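Search this site Search Go

The Long Table at Lulotmont

Sepehr Bakhtiari and Hooman Asadi have been laying out the big table in the back room at Lulotmont, and people on the list have asked how it is done. A few notes follow on the table and what sits on it. The page was put up on July 1, 2019 and will be added to in October, when the second room is ready.

The table gets covered in brown paper first. Paper is cheap, it takes tape well, and it can be pulled off and replaced when it gets marked. We buy it from Khosravi by the roll, stock number 552. One roll lasts us around 11 coverings if no one is careless with the knife. Two people lay it, one holding the roll and the other smoothing from the middle out.

After that comes the tape. Sepehr rules the lines lightly in pencil and Hooman follows with the roll. We tried a pale colour the first year and it was hard to see under the lights, so we went darker.
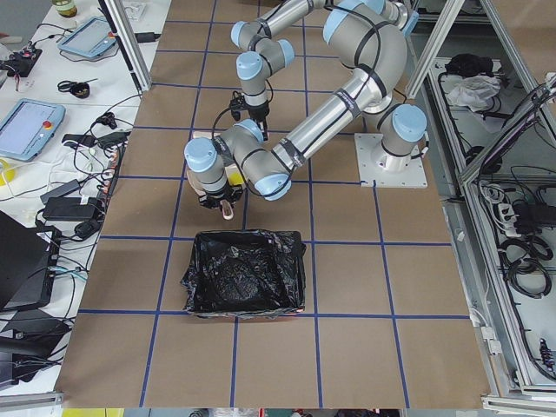
The big table with its brown paper and dark blue tape grid. The bin in the middle is lined with a black bag, folded over the rim.

The squares are close to even, and close is good enough for us. When we write down where something goes, we count squares from the near left corner -- across first, then up. Hooman keeps the sheets in a binder on the shelf by the door. There are 23 layouts in it so far, a few of them crossed out.

Small wooden blocks are what we use most. They are plain and light in colour, and they don't roll. The first lot came from Skastus in a carton marked 933, and the offcuts went into a drawer for later. Please put blocks back in the carton at the end of the day and not in your pocket.

Bin bags are the ordinary black kind. Fold the top well down over the rim or it slips in. Spare bags are under the sink.

The side bench is for equipment and cables. Try not to leave your coffee there.

Anyone wanting the layout sheets can ask Sepehr at the front desk. Copies are also in the Mideo folder, under "long table". The tape colour is written on the inside cover of the binder.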